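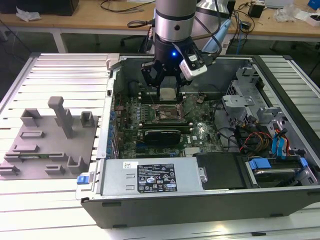
How to Bring an Old Desktop Back to Life (Without Spending Much)

My aunt gave me her old office tower last July. She'd been using it as a plant stand. It took nine minutes to start up and sounded like a hair dryer, and she told me I could have it if I carried it down the stairs myself. I've been fixing up old desktops for friends ever since, and I get enough emails asking how I do it that I figured I'd write the whole thing out in one place.

You don't need to be a computer person for this. I run a fabric shop in Fluddale, and everything I know I learned by opening things up and going slowly.

Is it worth fixing?

Start by turning it on. If it powers up and shows you anything at all on the screen, even a cranky error message, I'd say go for it. If it does nothing (no fans, no lights, no beep), you might have a dead power supply, and then it depends on how much you like the thing.

I set myself a limit of 100 dollars per machine. That covers a new drive and maybe some memory, and if it wants more than that I thank it for its service and strip it for parts. Your number might be different! Just pick one before you start shopping, because it's very easy to creep upward ten bucks at a time.

Save your files first

Please do this before you touch a screwdriver. Plug in an external drive and copy over documents, photos, the desktop folder, and the downloads folder. People forget downloads, and that's where half of life ends up. My aunt's machine had 2,565 photos on it, and I would say most of them were of the same cat, but she would have been heartbroken.

Also write down any program you paid for and find the license key. And export your browser bookmarks, which takes a minute and saves you an evening of grumbling.

When the copying is done, open a few files from the external drive to check that they really came across. Pick a couple of photos and a long document. Then unplug that drive and put it in another room.

What to get together

A Phillips screwdriver, medium size. A magnetic tip is nice.
A can of compressed air.
A soft, clean paintbrush that has never met paint.
Cotton swabs and rubbing alcohol (the strongest the drugstore has).
An egg carton or muffin tin for screws.
Your phone, for taking pictures as you go.
A solid state drive, if yours still has the spinning kind.
A little tube of thermal paste, only if you're going to take the heatsink off.

I do the dusty part on the back porch. The first time I did it in the kitchen and I was wiping gray fluff off the toaster for days.

Opening the case

Shut the computer down, switch off the power supply at the back if it has a switch, and pull the cord out of the wall. Then press the power button and hold it a few seconds, to use up whatever charge is hanging around inside. Unplug everything else too.

Lay the tower on its side with the removable panel facing up. Some have thumbscrews on the back edge, some have a latch, and the odd one has a panel that slides backward an inch before it lifts. If it won't budge, look for one more screw. Don't pry. I cracked a perfectly good front cover that way and it's still held on with packing tape.

Touch a bare metal part of the case before you reach in, and do it again every so often while you work. If you're on carpet in wool socks, go find a different room and different socks.

Take a photo now, before you've moved a single thing. Then take a few close ones of wherever cables plug in. Future you will be so grateful.
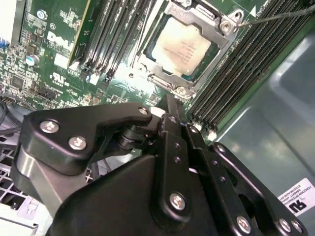 Up close to a green Dell motherboard.

Getting the dust out

Hold the can of air upright and use short bursts. If you tip it, it spits cold liquid, and you don't want that on anything. Hold each fan still with a finger while you blow on it so it doesn't spin like crazy. Work from the top down and let the fluff fall out of the case.

The spots that matter most are the fins of the heatsink, the power supply vents, and the front grille where air comes in. The heatsink is the worst, usually. On one machine I pulled out what looked like a whole felt coaster! Use the paintbrush for anything stubborn, with a light hand, and leave the vacuum cleaner in the closet. They build up static.

If the fan on the heatsink is still roaring after all this, the paste underneath may have dried out. Unscrew the heatsink a little at a time, going corner to corner, and twist it gently before you lift. Wipe off the old paste with a swab and alcohol, let it dry, put a pea of the new stuff in the middle, and set the heatsink straight back down. If it's running quietly already, skip this part altogether. I usually do.

Adding memory

Memory is the easiest upgrade in the whole machine and I get a silly amount of joy out of it. The sticks are held in by clips at the ends (some boards only have a clip at one end). Push the clips outward and the stick pops up.

Look up your exact computer model to see what type it takes and the most it can hold. The types don't mix, and the notch in the bottom edge is in a different place on each, so a wrong stick won't go in. If you're pushing hard and it isn't seating, stop and check the notch. If it's the right one, you need a firm, even push at both ends until the clips click. It feels like more force than you'd want to use on a computer.

My friend Anqi Bai buys hers secondhand from office clear-outs and pays next to nothing. I've done the same with 2 sticks from a matched set and had no trouble at all.

Swapping the drive

If you only do one thing on this page, do this. Going from a spinning drive to a solid state one took my aunt's startup from those nine minutes to less than one.

There are two cables on the old drive, a wide one for power and a narrow one for data. Wiggle them straight out, no twisting. Slide the old drive out of its bay, and either put the new one in with a bracket or, if you're lazy like me, screw it down by two holes and call it good. Solid state drives have no moving parts, so they don't mind.

Plug the same two cables in. They're L-shaped and only fit one way.

Label the old drive with masking tape and keep it in a drawer for a few months. Zanele Mahlangu, who has the shop next to mine, wiped hers the same afternoon and then remembered her tax folder. Don't be like Zanele (she knows I'm writing this).

Closing up and starting fresh

Before the panel goes back on, I connect just the monitor, keyboard, and power, and turn it on to see that it starts. Keep your hands out of there while it's plugged in. If you get a string of beeps, it's nearly always memory that isn't all the way in. Power off, unplug, press it down again, and try once more.

You'll need your operating system on a USB stick, made on another computer. Go to the official website for whichever one you want and follow their steps. If the machine is too old for the newest version of what you had, one of the free Linux ones will run very nicely on it, and for email and recipes and the odd movie you'll hardly notice the difference.

Once it's installed, run all the updates, restart, then run them again. There are always more. After that, bring your files back over from the external drive and only install the programs you use. Leave the rest off for a week and see what you miss.

A few questions I get a lot

Can I do this with a laptop? Sort of. Many have the memory and drive under a panel on the bottom, but some have everything glued or soldered, so look up your model first.

How often should I clean it out? I do mine every spring, and sooner if you have pets or keep the tower on the floor.

What do I do with the leftover parts? Our town takes them at the recycling center on Ndlovu Street. Don't put them in the trash, especially anything with a battery.

I have one screw left over. Check your photos. If everything's tight and nothing rattles, put it in the egg carton with all of mine.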